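Hanthorpe puts Zarden two-arm kitchen kit on sale after trial, and says where it falls short

17 May 2019

Hanthorpe today opened orders for the Zarden, a two-arm kit meant for dish work at an ordinary kitchen sink. The company is releasing its trial results with it, including the parts that are hard to sell.

The trial began in February at the Bjarnason test kitchen. Zarden units made 891 attempts to pick up a bowl, plate or cup and move it to another spot. Of those, 278 needed a person to step in. Hanthorpe does not think a buyer should call that hands-free.

"People have been promised a kitchen robot for a long time, and I was one of the doubters when this landed on my desk," said Lærke Toft, head of product testing at Hanthorpe. "I still am, on some points. It is slow. If you have a dishwasher and two working hands, keep your money."

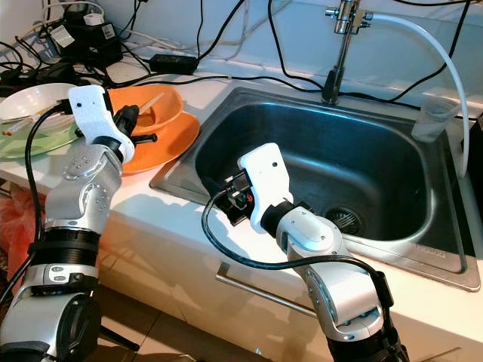
Toft's team asked for the sale to be limited to research labs and workshops, and the company agreed. Home orders will not be taken this year. Buyers get both arms, two grippers, the control software and 3 days of setup help. They do not get a finished product, and the order form says so in plain type.

Rival kits are often shown in short, edited clips. Hanthorpe will post full-length runs from the trial instead - stalls, drops and all - so that labs can judge the pace for themselves.

The control software comes from Grakudton, which has promised updates for 18 months. What happens after that has not been settled.

"I would ask about that before signing anything," said Reinhold Reuter, who manages sales for the kit. "We are asking too."

Prices are given on request and depend on mounting and cable length. Labs may return a kit within 18 days of delivery, with shipping at their own cost.

Press contact: Reinhold Reuter, Hanthorpe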